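# Can machines do the chores yet? Common questions

This page collects what readers of the Mullura newsletter ask most. Sandrine Deschamps updates it each November.

**Can I buy a robot that does housework?**

You can buy one that vacuums or mows. A machine with two arms that tidies, folds and wipes is still mostly a lab and pilot matter. The arms exist and the hands are good. The hard part is getting them to do an ordinary job in an ordinary room.

**Why do the demos use such small jobs?**

Small jobs are where the trouble is. Lifting a box is mostly strength and aim. Handling a tissue over a balloon takes two hands, a light touch and a material that changes shape whenever you move it.
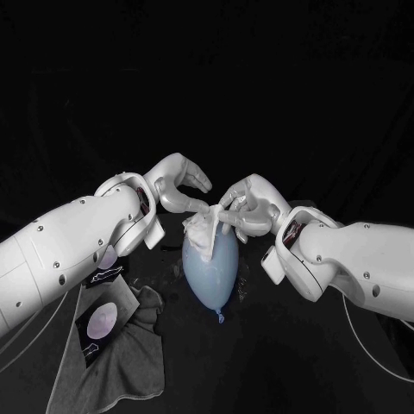
Urs Schnyder wrote in to say that he would trade all of this for one machine that empties the dishwasher. He runs his 17 times a month and has yet to see a robot he'd trust with the glasses.

We hear that a lot. Dishwashers come up more than any other chore except laundry.

**Is cloth really harder than hard parts?**

Yes. A bolt is the same shape every time. Cloth and paper wrinkle, twist and hide their own edges, so the robot has to find a corner again after each move. The Delgate shop tried 300 picks of folded rags with a two-armed setup last year and stopped for a person 12 times. For metal brackets it didn't stop at all.

**Do both hands have to work together?**

For many chores, yes. One hand holds while the other moves, or one passes an item to the other. Timing matters, and so does how hard each side pulls.
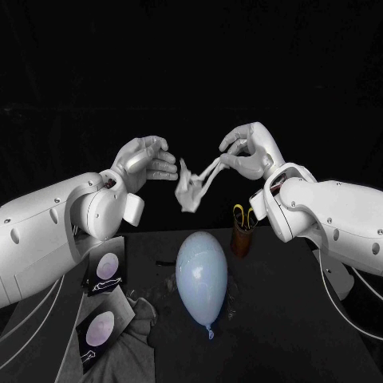 People do this without looking. A robot usually needs to be shown the job many times, and it may need to be shown again if the table or the lighting changes.

**What about shop floors?**

Further along. Parts arrive in the same place, the floor is flat and no one leaves shoes on it. Packing, sorting and machine loading are common uses. Soft goods and cables are still mostly done by hand.

**Will it scratch or break things?**

It can. Ask the seller how the hand limits its grip, and ask to see it handle something light and thin.
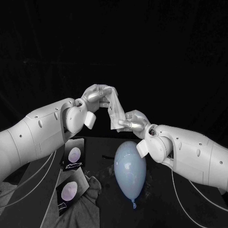 *Two robot hands holding a thin piece of cloth above a balloon.*

**Should I wait before buying?**

For a home, yes. For a shop with one repeated job, ask for a trial on your own parts. Send other questions to Efren Marquez at the Mullura desk.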